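Speaker notes: the Lilano Charity 10K, for the runners' evening in Premstead

Good evening, and thank you for coming after work.
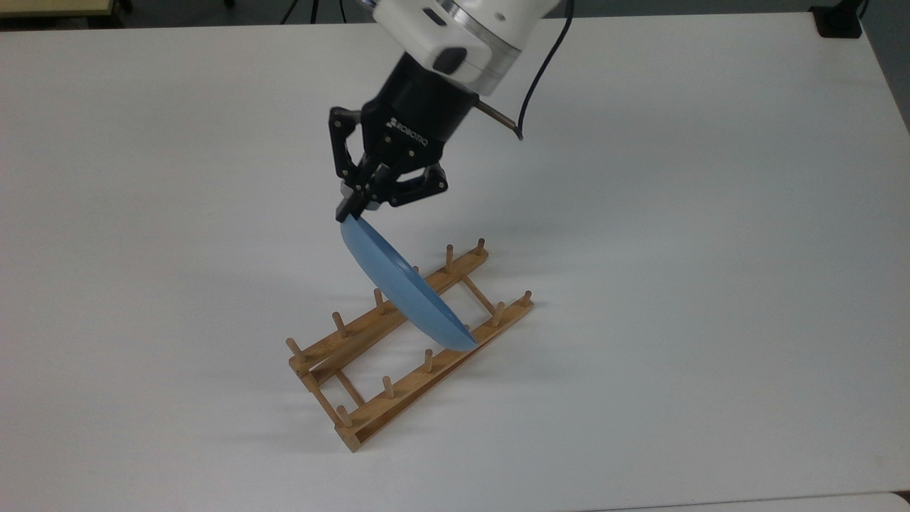
1. Last race
In November we had 212 runners on the road from Grakville to Premstead. The entry fees paid for almost 2000 hot meals. (Pause here.)

2. New route
We start at the Petchrat bridge now. The hill is shorter, but it is still a hill. Please train for it.

3. Sign-up
Entry is open until the end of the month. Walkers are welcome too. Take a form at the door.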